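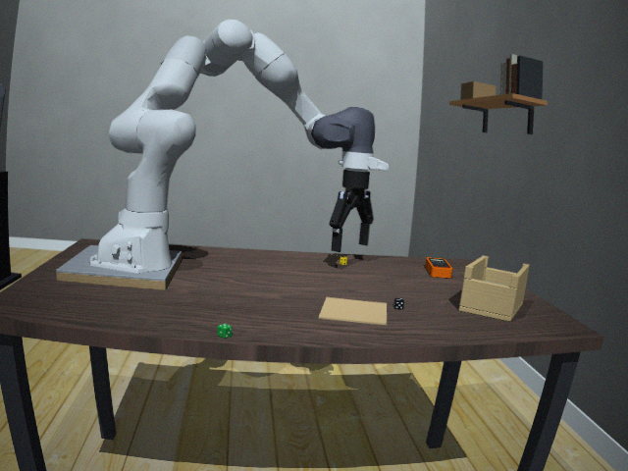
## 4. Rules for running and reporting trials

I'll start with the part of the project I enjoyed least and learned the most from. When we began running pick-and-place trials in Zerngate, our simulated bench, I assumed the rules would take an afternoon to write. You set up a table, you name the items and the goal, you press go, you count the wins. The first draft fit on one page and I was pretty proud of it. By May it was useless, and the version we use now (we call it the Seltetti rules, after the first task set they were written for) has been rewritten so many times that I've stopped keeping the old copies in the same folder.

The trouble came from scoring. I ran a batch of 1000 trials and passed the logs to a second scorer, who worked from the same one-page draft. We disagreed on 61 of them, and nearly all the arguments came down to words I had used without thinking. What does "placed" mean if a die is touching the wall of the box on the way down and bounces? Is a trial a fail if the arm bumps something it wasn't asked to touch, puts the right thing in the right place anyway, and parks? I had answers to both in my head, and they were different answers on different days!

So the first rule is dull and I'd defend it to anyone: every word used for scoring gets a test the simulator can run. In our rules, "placed" means that the item's center is inside the volume of the target, its speed has stayed under the rest limit for the whole settling window, and no part of the gripper is touching it. "Disturbed" means that an item outside the task has moved farther than the disturbance limit between the first step and the last. We write both limits in the config file, and the scoring script reads them from there. If you want a looser limit, fine, change it, but the change shows up in the file and goes out with the results.

### 4.1 Starting conditions

The second rule covers how a trial begins. We write down the pose of every item, the joint angles of the arm, the opening of the fingers, and the random seed, all before the first command goes out. It sounds fussy. In our early runs I saved the seed only, figuring that the rest could be rebuilt from it, and then we updated the physics settings and the same seed started giving us slightly different layouts. I lost most of a week to that (and a fair bit of good humor). A seed is a recipe, and a recipe depends on the kitchen. Save the poses.

Items that have no part in the task get the same treatment as the ones that do. It's tempting to treat the extra stuff on the table as background, and a lot of the logs I've read from other groups leave it out altogether. But a flat thing lying near a small target changes which approach angles are safe, and a box wall changes how low the wrist can go. Take a layout like the one in Figure 1, with a tan board right next to the black die. If the instruction is to pick that die, the board belongs in the log, along with its thickness and its friction value.

Naming matters too. We had a label, "die_2", that pointed to different dice in different scene files, depending on the order in which they were loaded. Now the label has to carry the color, and the load order is ignored. With a yellow, a black, and a green die on the same table, there's no good excuse for numbering them.

**Figure 1.** Simulated tabletop in Zerngate. The gripper is open and empty. On the table are three dice (yellow, black, and green), a flat tan board, an orange device, and an open-topped light wooden box.

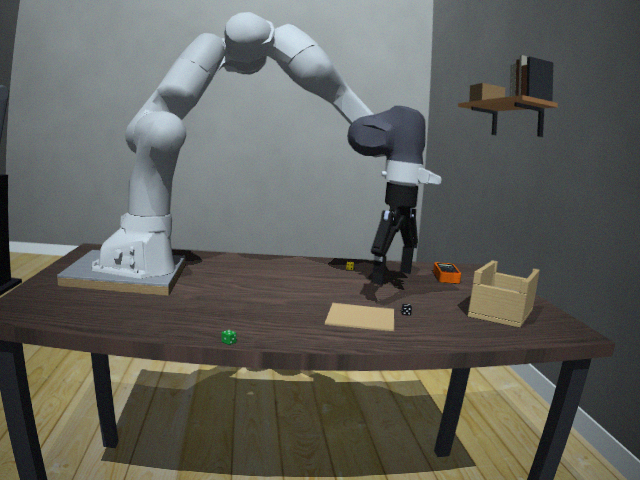
Should a trial be thrown out if the arm touches an item that isn't part of the task?

Keep the trial and score it twice, once for the goal and once for disturbance. Dropping it hides a kind of mistake that matters a lot on real hardware, and folding it into one pass/fail number makes it impossible to tell a clumsy success from a clean miss.

### 4.2 What goes in the report

I'm more stubborn here than my coauthors would probably like. The report has to give the number of trials started, the number finished, and the number that passed each test, in that order and in the same table. In the rescored batch, 624 trials passed both the goal test and the disturbance test. I could have quoted the goal-only number, which is bigger and looks nicer, and for a while the draft of this paper did. The Seltetti rules say that if one number goes in the abstract, it has to be the stricter one, so that's what we did.

Restarts are handled the same way. If a run crashes (and ours did, mostly from memory trouble when too many scenes were loaded at once), the trial counts as started and unfinished. You can run it again under a new ID. You can't slide the new result into the old slot — I caught our own launcher script doing exactly this, quietly, and had to rerun the Grodau task set from scratch.

Pictures in a report need a rule as well. Each still should say whether it was rendered or photographed, and the caption should stick to what the still can back up. Open fingers above a table tell a reader that the fingers were open at that moment, and the claim about whether the pick worked has to come from the log. We got this wrong in a poster, where a very handsome still sat over a sentence about success rates and everyone who stopped by took it as a picture of a success.

### 4.3 Changes to the rules

Nothing changes in the middle of a batch. If somebody finds a hole in a definition while trials are running, we write it down, let the batch finish under the old wording, then fix the wording and rescore from the saved logs. The old scores stay in the archive with the old version number next to them. The Tilahun task set has been rescored under three versions so far, and the ranking of the two planners flipped between the first and the second, purely from the settling window. I've put both tables in the appendix.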